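Visita ao laboratório da Bornadau: treinar em simulação, medir na bancada

Cheguei à Bornadau pouco antes das nove da manhã, com o crachá já impresso e a indicação de que o laboratório de manipulação ficava no segundo piso, ao fundo do corredor. A visita fazia parte da jornada de portas abertas de agosto e tinha um tema só: o método que o grupo usa para levar uma política de controle do simulador para um robô de dois braços sem recolher de novo todos os dados no mundo físico. Éramos um grupo pequeno, quase todos de universidades, mais duas pessoas de uma empresa de logística que tomaram notas o tempo inteiro.

Quem nos recebeu foi Daranee Jitpraphai, que coordena a parte experimental. Começou por explicar a divisão do trabalho. O projeto chama-se Mireo e tem duas metades. A primeira gera cenas de cozinha em simulação e produz demonstrações. A segunda, numa sala ao lado, repete as tarefas com um robô real. O que interessa ao grupo é a relação entre as duas: até que ponto o resultado de uma avaliação simulada permite prever o resultado da avaliação física.

A pergunta parece simples, mas a resposta publicada até agora por outros grupos varia muito com a tarefa. Jitpraphai deu o caso de uma gaveta. Se o atrito da calha estiver mal ajustado no simulador, uma política ruim pode parecer boa. Com objetos pousados numa bancada, o erro vem mais da geometria de contato e da câmera. O Mireo trata apenas deste segundo caso: pegar, deslocar e pousar objetos de cozinha. Gavetas, portas e líquidos ficaram de fora.

O conjunto de dados atual tem 3.582 episódios simulados, distribuídos por 15 configurações de cozinha. Em cada configuração mudam os materiais das superfícies, os quadros nas paredes, a iluminação e a disposição dos objetos. As demonstrações de partida são feitas por teleoperação dentro do próprio simulador. Depois, um programa a que chamam Katona corta cada demonstração em segmentos, transforma as trajetórias para novas posições dos objetos e executa o resultado. Só entram no conjunto os episódios em que a verificação automática do estado final dá positivo.

Perguntei o que acontecia com os episódios rejeitados. São guardados à parte, com a indicação do segmento em que falharam. O grupo usou-os num segundo experimento, para treinar um classificador que decide durante a execução se vale a pena abortar e recomeçar a aproximação. Esse trabalho ainda não está escrito e vimos apenas uma curva num monitor, sem barras de erro. Jitpraphai pediu que não tirássemos conclusões dali.

A seguir passamos para a sala do robô físico. É mais apertada do que eu esperava, com as mesas encostadas à parede e uma linha amarela no chão que os visitantes não podem ultrapassar. Vimos quatro execuções seguidas da mesma instrução, mover um pepino de plástico para dentro de uma tigela. Três correram bem. Na outra, a garra fechou cedo demais, empurrou o pepino e o operador parou o braço pelo botão de emergência. A execução contou como falha e passaram à seguinte sem mexer em nada, que é a regra do protocolo: a posição inicial vem de uma lista sorteada antes da sessão, e quem opera não escolhe.

O protocolo ocupou boa parte da conversa. Cada política é avaliada nas mesmas posições iniciais, no simulador e na bancada, e as duas pessoas que registram o resultado não sabem qual política está carregada. Quando discordam, um terceiro avaliador vê a gravação. Um dos colegas da logística perguntou se isso não tornava tudo muito lento. Torna. Uma avaliação completa de uma política na bancada ocupa dois dias de trabalho, contra menos de uma hora no simulador, e é essa diferença que justifica o projeto.

Quanto aos resultados, a política treinada apenas com dados simulados chegou a 73 por cento de sucesso na simulação, em cozinhas que não estavam no treino. Na bancada ficou 9 pontos abaixo. O grupo não considera esse número o mais importante. O que procuram é a ordem: se a política A ganha da política B no simulador, ganha também na bancada? Para as variantes testadas a ordem manteve-se, com uma exceção entre duas políticas muito próximas. Jitpraphai mostrou também o caso em que a variação visual foi retirada do treino e só restou uma cozinha. O desempenho nessa cozinha subiu e o desempenho em todas as outras caiu bastante, incluindo na bancada física.

Depois do café, a segunda sessão foi com Oranuch Onsri, responsável pelo simulador. O motor de renderização é o Dedov, desenvolvido internamente. Ela abriu uma das cozinhas e mudou a pedra do balcão, a cor do chão e o ângulo da luz, enquanto o restante permanecia igual. Os quadros nas paredes servem de distração visual. Numa versão antiga, as paredes eram lisas e iguais em todas as cenas, e a política aprendeu a orientar-se pelo canto entre duas paredes em vez de olhar para os objetos. Descobriram isso quando trocaram a cor de uma parede e o braço passou a parar no ar, longe do balcão.

Onsri falou ainda da escolha dos pontos de vista. A política recebe uma vista do alto do corpo do robô e vistas próximas das garras. A primeira dá a disposição geral dos objetos, mas o próprio braço tapa parte deles quando avança. A vista próxima resolve isso no momento da preensão, mas durante os deslocamentos pode mostrar só parede. O grupo treinou variantes com cada vista em separado e com todas juntas. Só com a vista do corpo, a maioria das falhas aconteceu no fechamento da garra. Só com as vistas próximas, o robô perdia o alvo logo no início e não o recuperava.

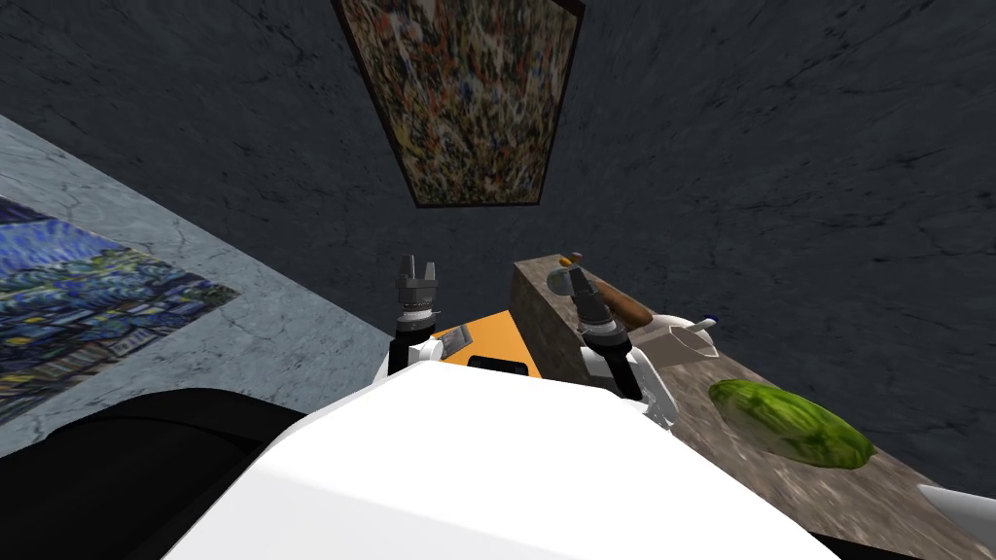
Simulação do Mireo: o robô de dois braços junto ao balcão de pedra e, na segunda imagem, uma garra aberta diante das paredes com os quadros.

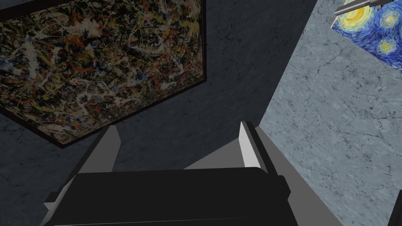

A discussão que se seguiu foi sobre a fusão das vistas. Um doutorando do nosso grupo quis saber se a rede não acabava por ignorar as entradas menos informativas. Onsri respondeu que sim, acontece, e que no treino apagam ao acaso uma das vistas numa parte dos exemplos para evitar que a política dependa sempre da mesma. O ganho é pequeno em simulação e maior na bancada, onde há reflexos que o Dedov não reproduz. Não testaram a mesma técnica com as leituras de posição das juntas, embora esteja na lista.

Falou-se também de limitações. Os objetos simulados são rígidos, o que prejudica tudo o que seja saco, pano ou folha de alface. As tarefas são curtas. O modelo de contato da garra foi calibrado para um único tipo de dedo, e mudar o revestimento obriga a repetir a calibração inteira. A avaliação física foi feita numa só sala, com um só robô, e Jitpraphai reconheceu que sem um segundo local não se pode afirmar que a ordem das políticas se mantém noutras condições. Estão em conversa com outro laboratório para repetir uma parte dos testes.

O código de geração de episódios deve ficar disponível junto com o artigo. O simulador não, por enquanto, mas as cenas serão exportadas num formato aberto. Deixei o meu endereço na lista de quem quer receber o protocolo de avaliação, que vale a leitura mesmo para quem não trabalha com simulação. A parte do sorteio prévio das posições vou tentar aplicar nos nossos próprios testes, onde até agora a disposição dos objetos fica ao critério de quem está na bancada.

A visita terminou perto da uma da tarde. Para quem quiser ir à próxima jornada, convém inscrever-se cedo e pedir expressamente a sessão do simulador, que tem menos lugares do que a demonstração com o robô físico. O estacionamento da frente é reservado aos funcionários; o dos visitantes fica atrás do edifício, com entrada pela rua lateral.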